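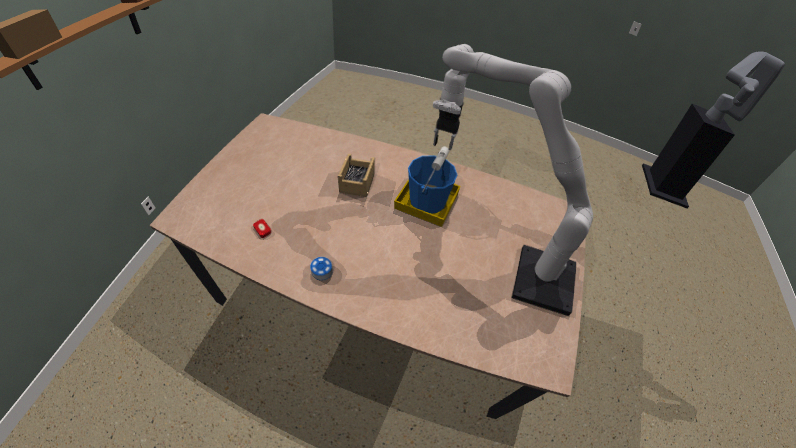
Jitska sim, gripper open over the blue bucket

stendport_k
Stuck on this one. Arm gets above the bucket, fingers open, then on the descent it faults out. Protective stop, joint torque limit. 17 fails out of 112 runs, all the same task (tool out of the bucket). Screw box task is fine.

mandthorpe12
Collision mesh. Bucket is probaly a solid hull in your sim, so the fingers hit a lid that isnt there. Seen it before.

stendport_k
Checked. Hull is open. And it would fail every time then, no?

ngau_dev
Agree, not the mesh. Look at the tool, its leaning. Handle end is right up by the rim. Finger comes down on the rim or the handle top, solver blows up, torque spikes.

mandthorpe12
Still say mesh. Flared rims get decomposed badly.

Ratih Majimbun
What's your timestep? We had almost the same fault in April at 600 Hz contact - dropped the approach speed and it went away. Do NOT just raise the torque limit, somebody here did that and it carried over to the real arm. Bent a finger.

stendport_k
ok um. I raised the limit yesterday. Reverting now, will try slower approach and post teh logs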